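Häufige Fragen zum Greifervergleich Dokgate

Stand: 18. Juli 2022

Seit wir unsere ersten Ergebnisse ins Netz gestellt haben, kommen erfreulich viele Mails bei uns an. Vieles davon wiederholt sich, deshalb sammeln wir die Antworten jetzt auf dieser Seite. Wenn etwas fehlt: schreibt uns, wir ergänzen gern (und freuen uns wirklich über jede Nachfrage, auch über die ganz kleinteiligen zu Kabelklemmen).

Was ist Dokgate überhaupt?

Dokgate ist unser Vergleichsprojekt für Greifer und Fingerformen an zweiarmigen Aufbauten. Wir probieren aus, wie gut sich mit einem einfachen Parallelgreifer Dinge anfassen lassen, die für Menschenhände gemacht sind: Röhrchen mit Deckel, Tücher, Werkzeug, Beutel, Teller. Angefangen haben wir im Mai mit einem einzigen Arm und einem Paar Finger, inzwischen arbeiten wir fast nur noch zweiarmig, und das macht unglaublich viel mehr Spaß!

Wer steckt dahinter?

Eine kleine Arbeitsgruppe in Brernstead. Wir sind kein Hersteller und verkaufen nichts. Die Steuerung haben wir auf der Basis von Imora gebaut, einer Software, die bei uns im Haus entstanden ist und die wir nebenbei weiterentwickeln.

Welche Greifer vergleicht ihr?

Im Moment zwei Fingersätze auf demselben Grundkörper. Der eine ist der lange, schmale Satz, mit dem wir fast alle Läufe an den Röhrchen fahren. Der andere heißt bei uns Bognár, ist kürzer und deutlich breiter und kam später dazu. Getauscht werden immer nur die Finger, Antrieb und Gehäuse bleiben gleich. So sehen wir ziemlich sauber, was die Form ausmacht und was am Motor liegt.

Warum ausgerechnet Reagenzgläser?

Weil sie so schön gemein sind. Ein Röhrchen ist rund, glatt und schmal, es hat einen Deckel mit anderem Durchmesser als der Körper, und im Ständer steht gleich daneben das nächste. Wer da mit zu dicken Fingern hineinfährt, schiebt den Nachbarn schief. Wer zu weit oben greift, hat nur den Deckel. Und wer zu weit unten greift, kommt gar nicht erst zwischen die Lochreihen. Für einen Fingervergleich gibt es kaum eine ergiebigere Aufgabe, die auf einen normalen Tisch passt.

Warum zwei Arme? Reicht für ein Röhrchen nicht einer?

Zum Herausnehmen reicht einer, klar. Spannend wird es, wenn beide gleichzeitig beschäftigt sind. Der eine Arm hält ein Röhrchen, der andere arbeitet am Ständer, und beide dürfen sich nicht in die Quere kommen. Dabei fallen Dinge auf, die man einarmig nie bemerkt hätte: wie viel Platz das Handgelenk quer zum Finger braucht zum Beispiel, oder wo die Kabelschlaufe bleibt, wenn der Arm sich weit über den Tisch streckt.

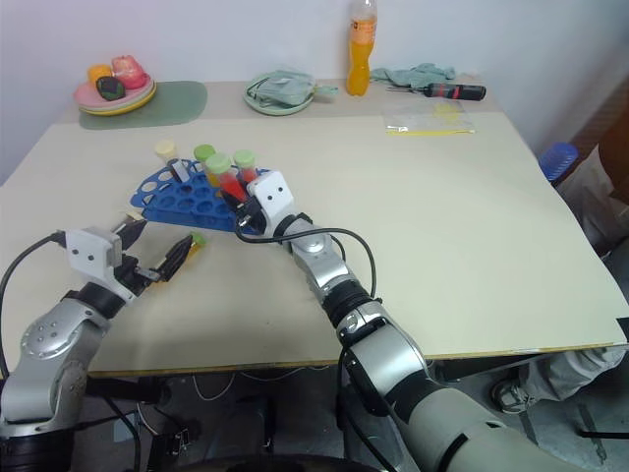
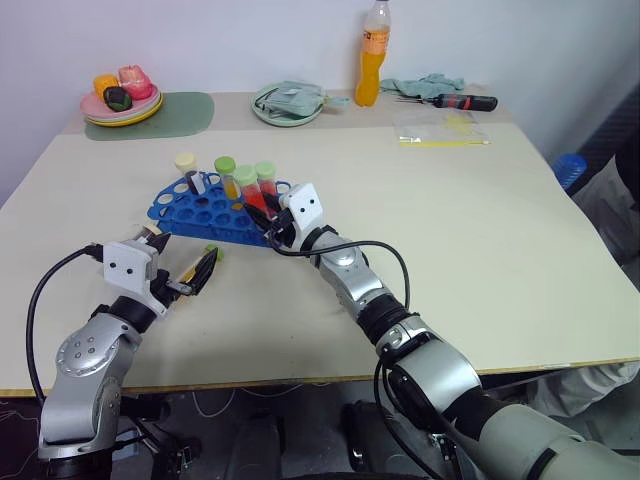 Der linke Greifer hält sein Objekt knapp über der Tischplatte, der rechte arbeitet am blauen Ständer.

Wie läuft ein Durchgang ab?

Wir bauen den Tisch auf, bringen beide Arme in die Ausgangsstellung und starten die Aufzeichnung. Dann werden die Röhrchen nacheinander angefahren. Ein Durchgang endet, wenn die vorgesehene Endlage erreicht ist oder jemand von uns abbricht. Zwischen zwei Durchgängen stellen wir alles wieder hin, allerdings absichtlich nicht millimetergenau. Ein Finger, der nur funktioniert, wenn der Ständer exakt an seiner Markierung liegt, hilft uns wenig.

Für jede Kombination aus Fingersatz und Aufgabe sind 30 Durchgänge vorgesehen. Insgesamt haben wir über 700 Aufzeichnungen gesammelt, darunter auch alle abgebrochenen. Die werfen wir nicht weg, aus denen haben wir am meisten gelernt.

Wozu liegen die vielen anderen Sachen auf dem Tisch?

Das gehört zur Aufgabe. Auf einem leeren Tisch sieht jede Bahnplanung gut aus. Mit Tellerstapel, Spielzeugobst, Tüchern, Flasche, Schraubendreher und Beutel wird es eng genug, dass man sich über den Weg Gedanken machen muss. Außerdem sind das alles Griffobjekte aus den anderen Aufgaben. Die Tücher sind die Lieblingsgegner des schmalen Fingersatzes (er stochert gern, statt zu fassen), der Schraubendreher ist ein guter Prüfstein dafür, ob ein Finger flach genug an die Tischplatte herankommt.

Was ist mit durchsichtigen Gegenständen?

Wunder Punkt! Durchsichtige Beutel und Röhrchen sind für die Kamera schwierig, je nach Licht mal mehr, mal weniger. Bei den Röhrchen helfen die farbigen Deckel enorm, an denen richten wir uns aus. Beim Beutel orientieren wir uns an dem gelben Streifen. Ganz glücklich sind wir damit nicht, und wer eine bessere Idee hat, möge sich bitte sofort melden.

Wo sitzt die Kamera?

In Kopfhöhe über dem Aufbau, mit Blick auf die Tischplatte, so dass beide Arme von unten ins Bild greifen. Wir haben auch Kameras am Handgelenk probiert. Die liefern tolle Nahaufnahmen vom Kontakt, verdecken sich beim Greifen im Ständer aber oft selbst die Sicht. Für den Fingervergleich nehmen wir deshalb die Kopfperspektive als Hauptansicht und die Handgelenkbilder nur ergänzend, wenn wir bei einem Fehlgriff genauer hinschauen wollen.

Schneidet der schmale Fingersatz denn besser ab?

Bei den Röhrchen ja, und zwar ziemlich deutlich. Er kommt zwischen die Nachbarn, ohne sie mitzunehmen, und man sieht von oben gut, wo die Spitzen sind. Sobald es an Teller oder Spielzeugobst geht, dreht sich das Bild. Da liegt Bognár klar vorn, weil die breite Fläche runde Sachen viel ruhiger hält. Eine Orange mit zwei dünnen Stäbchen anzuheben sieht lustig aus, dauert aber.

Warum gebt ihr keine Gesamtnote?

Haben wir versucht und wieder gelassen. Je nachdem, wie man Röhrchen gegen Teller gewichtet, gewinnt der eine oder der andere, und die Gewichtung wäre reine Geschmackssache. In den Tabellen steht jede Aufgabe für sich. Sucht euch die Zeilen heraus, die zu eurer Anwendung passen.

Kippen euch die Röhrchen nicht ständig um?

Im Ständer stehen sie mit etwas Spiel, ein leichtes Neigen zählt bei uns nicht als Fehler. Gezählt wird, wenn ein Röhrchen herausrutscht, wenn der Nachbar mitgenommen wird oder wenn der Finger am Rand des Ständers hängen bleibt und diesen verschiebt. Das Verschieben kam anfangs erstaunlich oft vor. Seit wir den letzten Teil der Anfahrt steiler von oben machen, ist es viel besser geworden.

Ist in den Röhrchen etwas Gefährliches?

Nein, nur gefärbtes Wasser. Die Farben haben den praktischen Nebeneffekt, dass man in den Aufzeichnungen auf den ersten Blick erkennt, welches Röhrchen gerade dran ist.

Wie verlegt ihr die Kabel?

Die häufigste Frage von allen, und wir verstehen sie so gut. Das Greiferkabel läuft bei uns in einer großzügigen Schlaufe vom Handgelenk zurück am Arm entlang. Eine enge Führung sah ordentlicher aus, hat aber beim Drehen des Handgelenks gezogen, und das merkt man sofort an der Wiederholgenauigkeit. Mit der weiten Schlaufe ist Ruhe. Dafür muss man sie bei der Bahnplanung mitdenken, sonst wischt sie einem irgendwann über den Tisch. In Imora haben wir dafür eine grobe Sperrzone rund um den Unterarm eingetragen. Elegant ist das nicht, es funktioniert aber.

Mit welcher Griffkraft arbeitet ihr?

Bei den Röhrchen mit wenig. Wir schließen langsam bis zum Kontakt und geben dann noch ein kleines Stück nach. Feste Werte veröffentlichen wir bewusst keine, sie hängen stark vom Belag der Fingerspitzen ab, und der nutzt sich ab. Nach 200 Griffen wechseln wir ihn, auch wenn er noch gut aussieht. Wer die Versuche nachbaut, sollte mit einem eigenen Röhrchen anfangen, um das es nicht schade ist.

Wie lange dauert der Fingerwechsel?

Kurz: 2 Schrauben je Finger, danach einmal auf- und zufahren und den Nullpunkt neu setzen. Das Nullsetzen bitte nie auslassen! Wir haben uns einmal einen ganzen Nachmittag über schlechte Griffe gewundert, und es lag nur daran.

Fahren die Arme autonom oder steuert jemand?

Beides kommt vor. Für den reinen Formvergleich fahren wir vorgegebene Abläufe, damit die Bedingungen gleich bleiben. Für neue Aufgaben steuern wir erst einmal von Hand und schauen, was der Greifer überhaupt kann. Es ist übrigens faszinierend, wie schnell man sich an einen Fingersatz gewöhnt und beim nächsten wieder völlig ungeschickt ist. In den Tabellen steht bei jeder Reihe dabei, wie gefahren wurde.

Kann ich die Fingerformen nachdrucken?

Den schmalen Satz ja, die Dateien schicken wir auf Anfrage zu. Achtet auf die Druckrichtung: Liegen die Schichten quer zum Finger, bricht die Spitze beim ersten kräftigen Anstoßen ab. Bognár geben wir noch nicht heraus, dort ändern wir gerade die Aufnahme am Gehäuse.

Bekomme ich auch die Aufzeichnungen?

Einen Auszug, ja. Schreibt bitte dazu, welche Aufgabe euch interessiert, die Dateien sind groß und wir packen sie von Hand zusammen. Ein paar Tage Geduld braucht es also.

Darf man euch besuchen und selbst greifen?

Sehr gern, nach Absprache. Bringt ruhig eigene Gegenstände mit, solange sie nicht zerbrechlich und nicht schwerer als eine kleine Getränkeflasche sind. Wir sind auf alles neugierig, was sich schlecht anfassen lässt.

Was kommt als Nächstes?

Die Übergabe von einem Arm zum anderen. Ein Röhrchen aus dem Ständer nehmen, in der Luft weiterreichen und an anderer Stelle wieder einsetzen, und zwar mit unterschiedlichen Fingern links und rechts. Die ersten Versuche waren wacklig, aber wir sind völlig begeistert von dem Thema. Sobald eine vollständige Reihe vorliegt, kommt sie als eigene Tabelle auf die Projektseite.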